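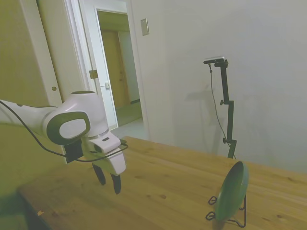 Photo: Illstead Review

The Book With No Words In It

2024-04-15

Cúc Khổng reads her own book out loud. Odd thing to do with a wordless picture book, but there she is on a tiny chair in the Illstead library, turning pages, making bus noises. Door hiss. Brakes. The kids do the rest.

The book is The Last Bus Home. A girl falls asleep on her grandmother's shoulder, misses their stop, wakes up at the end of the line. They walk back. That's the plot, all of it. No text anywhere except the number on the front of the bus, which is 47, the route Khổng rode as a kid when her mother worked nights.

It came out from Đinh, a small press that until recently did mostly poetry and one very good cookbook. First printing was 200 copies. Gone before May was over, mostly to teachers, and the second printing is what you'll find in stores now. Slightly warmer paper. Khổng prefers the first. I can't tell.

She didn't set out to make it wordless. There was a text, she says, and it rhymed, and it was bad. "Every line told you what you were already looking at. Grandma has a big red bag. Yes. We can see the bag."

So she cut it. First the rhymes, then the dialog, then the one sentence she loved, on the second to last spread, something about streetlights. Took three years from the first sketch to the finished art. The streetlight line held out almost to the end – her editor finally covered it with a sticky note and asked her to look at the page for a day. The note stayed on.

What's left has to do a lot of work and mostly it does. Watch the grandmother's shoes. She starts out in stiff black ones, clearly her good ones, and by the middle of the walk she has them in her hand. Never mentioned, obviously, nothing is mentioned. My son found it on the second read. I found it when he told me.

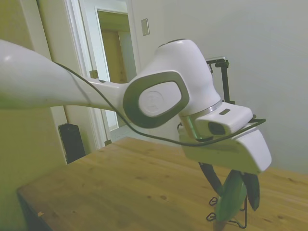 A white arm over a light wooden table.

Color is where Khổng spends her money. The bus interior is a sour yellow, nearly green, and the street outside is dark blue with almost nothing in it. Then the bakery. One spread, the only one with any real orange, a back door open and a man in an apron handing out a roll. It lands like a shout. She painted it in gouache and then scraped parts off with an old library card, which she still has and showed me, edge chewed to bits.

Printing that orange was a fight. Corkex, who handled the job, sent proofs that came back brown, then pink. Khổng drove over with the original painting on the back seat, wrapped in a bath towel. She doesn't recomend this. The third set of proofs was right, and the pressman kept one.

There is a real question about who buys a book like this. Parents pick it up, flip through, see no words, put it down. I've watched it happen. A picture book costs what it costs and people want to feel they're getting some reading for it. Prasteo, the distributor, asked for a line on the back cover explaining how to use it. Khổng said no. They settled on a sentence inside the jacket flap: Start anywhere you like. She's still a little sore about it.

Teachers get it faster. A kid who came to the country last month and a kid who's been reading since four can sit down with the same copy. Neither one is behind. In one classroom the students told the story in three languages, and in one version the grandmother is running from the police, which Khổng thinks is great. She'd never have come up with it.
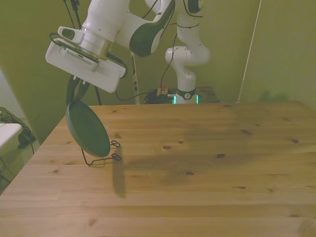 She does worry about the ending. The last spread is the apartment door, closed, light under it. Are they inside? Did they make it? Adults ask constantly. Kids don't seem to, they go right back to page one and look for the cat. (There's a cat. It's on the bus roof, then a wall, then a windowsill. I missed it completly the first two times.)

Some of it doesn't work. The stretch along the canal is a page too long and the figures get so small that you lose the girl's face, right when you want it. Khổng more or less agrees, says she liked painting the water and got carried away. Fair enough. It's nice water. A younger reader will skip it, and an older one might slow down.

Next up is a book with words. Lots of them – a chapter book, about a kid who fixes radios with her uncle. She's nervous. She's got most of a draft, in pencil, and she reads me the opening page at the library after the kids have been herded off for their coats. It's good, funny, a bit overstuffed. She stops halfway down and crosses out a line.

The Last Bus Home is out now from Đinh in hardcover. The library at Illstead has a copy too, but there's a wait.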